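Open evening at the Vimia workshop: folding laundry the slow way

Apr 4, 2024

I've walked past the Vimia building on Deschamps Street more times than I can remember and never once been inside, so when they put a sign out saying the doors would be open until 6, in I went (and I brought my own coffee, which was a mistake, because they make you leave drinks on the windowsill).

Vimia is a small outfit here in Wurkton that works on getting machines to handle cloth. Clothes, mostly. Towels when they want an easy day, I was told. There were 14 of us on the first tour, including a family with a stroller and a couple of high school kids who asked much better questions than I did.

The main thing they wanted to show us was how a robot gets its lessons. You hold a gripper in your hand, a thing with two fingers and a camera on it, and you do the chore yourself. Pick up, fold, let go, do it over. The recordings go to the software they call Uvis, and Uvis tries to work out how the arm in the back room should do the same job. They like to have 100 good folds of one kind of clothing before they even switch the arm on!

And yes, visitors got a turn. I signed up for pants. My first go was terrible - I squeezed way too late and came up with nothing but air - but after a few tries you stop thinking about your fingers and start thinking about the tips of the gripper. It's a funny feeling, a bit like eating with salad tongs. I got 3 folds that the woman running the table called keepers, and I was prouder of that than I should be at my age.

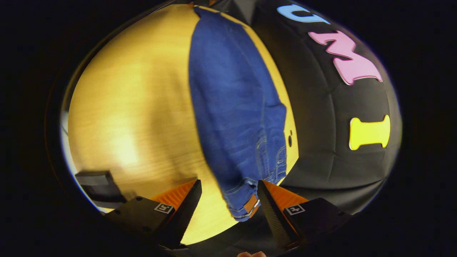
Denim is one of the harder ones, according to a reader who wrote in after I mentioned the visit in last week's column. Uvis did fine with T-shirts when she saw it last June, she wrote, but stiff jeans kept springing open on it, and she'd like to know if the arm has gotten any better at the waistband, where all the thick layers are.

I asked, and the answer was "some days." We did get to watch the arm fold a dish towel at the end of the tour. It took its sweet time, and the corners were a little off, but the kids clapped anyway and so did I.

The next open evening is planned for June. It's free, and you can sign up for a turn at the front desk when you come in. Wear something with sleeves you can push up.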